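Home | Workshop Tips | Electronics Bench | Safety | Storage | Contact

When the Gripper Does Not Let Go: Bench Tips After a Fault

Last updated: 21 June 2019

In our small repair workshop in Rimdale we take apart old servers and test the boards, and for the simple repeated steps we use a robot arm with a two-button stop box from Brurketti. Last September it had a fault that cost us one motherboard and a piece of skin from my thumb. I write down what I changed on the bench, for those who work with a similar arm at home or in a small shop.

What happened

The arm had to push down a socket lever, move it out sideways from the hook, and raise it. It had done this without trouble on 40 boards. On the next one the fingers pushed the lever down and stayed there. The program on the screen said "step complete", but the motor was still holding. I did the wrong thing, which was to put my hand in and try to free the lever. At this moment the arm tried the step again. My thumb was between the finger and a row of capacitors, and the lever sprang up. The finger slid into the socket and bent a group of pins. Bent pins you can sometimes straighten with a needle and much patience. These I could not.

The reason was a loose screw in the finger linkage. The finger had play, so its tip was not in the place where the software believed it was.

Before you switch on

Touch every screw on the gripper with the correct hex key. Do not turn hard, only feel if it moves. I do this each morning and again after lunch. A drop of medium thread locker helps, but put it on the screw and not in the hole, and keep it away from plastic.

Mark the screw heads with a thin line of paint that continues on the metal next to it. If the two halves of the line do not meet, the screw has turned. Nail polish is good for this and costs less than the special pen.

Move the finger sideways by hand with the power off. A little softness is normal. A click is not normal.

Take the power cable out of the computer, wait five minutes, and press its power button one time to empty what is left. Wear the wrist strap. The arm should also be grounded, and many people forget this.

Setting the limits

Set the closing force low and raise it in small steps. Our Wuvlow controller was delivered with the force at maximum, and I had never changed it. For levers and latches I now use the lowest value that still moves the part.

Limit the number of retries to zero near a socket. If a step fails, the arm must stop and wait for a person. It is slower - but a bent pin is slower still.

Give the arm a height it may not go under. Measure from the board and not from the table, as a chassis floor can be higher or lower from one model to the next.

If it stops with the fingers on the board

1. Press the stop button. The pause button is not enough, because in pause the motors still hold and can start again.
2. Keep your hands out until the light on the controller is off.
3. Look from the side with a lamp. Find out what the finger is touching before anything moves.
4. Hold the lever or latch down with a plastic stick, never with the hand.
5. Move the arm straight up, away from the board. Do not pull it sideways over the capacitors or the memory slots.
6. Look at the board with a magnifier before you give it power again.

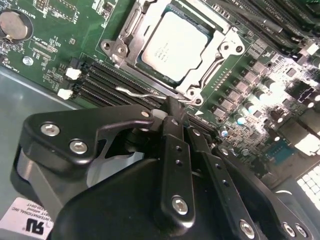 Gripper at the lower edge of the board, one fingertip close to the locking lever of the socket.

You see there is not much space for a finger, of metal or of skin. Between the slots and the square chokes I now count every approach as a dangerous one, and I drive the arm there at the slowest speed.

Small things worth having

Plastic sticks for opening telephones, a good lamp with a bendable neck, and plasters within reach of the left hand. For magnifying I use the Pereyra clip-on glasses. They press a little behind the ears, but both hands stay free.

Keep also a paper notebook beside the arm. I write the board model, the force value and each stop. After around six weeks I could see that most of my stops came when the screws had not been checked that morning.

Back to top | Next tip: Cleaning old thermal paste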